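Hello! If you've landed on this page you've probably got a place at the open day at our Nernadthorpe workshop, or you're wondering whether to ask for one. I've answered the same emails so many times since February that I thought I'd put everything in one spot. Shout if I've missed something.

## Before you come

**Do I need to book?**

Yes please. It's free, but the kitchen is small and we take people through in groups of nine. Your booking email has your slot on it, and you can swap if you write to me before the day.

**Can I bring children?**

You can! Anyone over five is welcome. Younger ones tend to find the wait a bit much (robots are slow, more on that below) and there's nowhere to park a buggy once you're past the door.

**How do I get there?**

The number 7 bus stops at the bottom of the lane. If you're driving, use the car park behind the old Gavover building, and ignore the satnav when it tells you to turn left at the chapel.

## The kitchen demo

**What does the robot do?**

Kitchen chores, mainly. We call it Wumbei, and this year it's working at the dishwasher, which is the bit everyone asks for. It has two arms and two proper hands with fingers, so it goes at the door much as you or I would, by getting hold of the edge.
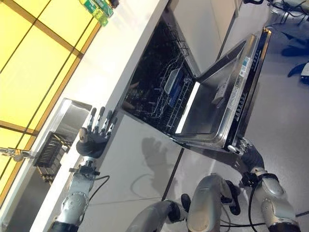
*Written by the open day host, Nernadthorpe. Page updated 2026-06-05.*

**Why a dishwasher, of all things?**

I get this one a lot, usually from people who've just finished stacking their own! A dishwasher is lovely for us because it's full of awkward little problems. The door is hinged at the bottom, the racks are all thin wire tines, and the metal is shiny, so the light bounces about in ways that can confuse a camera. Our kitchen has a glowing yellow wall behind the worktop as well, so there's plenty of shine and shadow to cope with.

**Will it wash up my mug?**

Sorry, no. We stick to our own things so that each group gets the same demo. Your mug is safe.

**How long does it take?**

Longer than you'd like. Allow around 20 minutes for the kitchen, and please don't judge it against your own speed on a weekday morning. I used to stand there itching to do it myself and I've only just stopped.

**Does it ever go wrong?**

Oh, often. It misses its grip, or it stops to think and you wonder whether it's gone to sleep. We don't hide any of that. If it gets stuck we pause, set things back and have another go, and quite a few visitors tell me that was their favourite part.

**How close can I stand?**

Behind the tape, please, all the time, even when nothing's moving. There are cables on the floor by the robot and I'd rather you didn't meet them. Once it's been switched off you can come forward and have a good look at the hands. Looking only!

**Can I have a go at driving it?**

Not the big one. There's a table in the next room with Zarlow, our little practice arm, and you can steer that yourself with a joystick. Expect a queue.

## Odds and ends

**Can I take photos?**

Go ahead, but no flash in the kitchen, and ask other visitors first if they're going to be in them.

**Is it noisy?**

Less than people expect. You'll hear a bit of whirring from the joints. If you'd like a quieter group, tell me when you book and I'll put you in the first slot.

**Is there tea?**

Yes, in the front room, with biscuits. Made by humans, for now.

**I can't make it. Will you run another?**

I hope so. Drop me a line and I'll add you to the list for the next one, and you'll hear as soon as we've settled on a date.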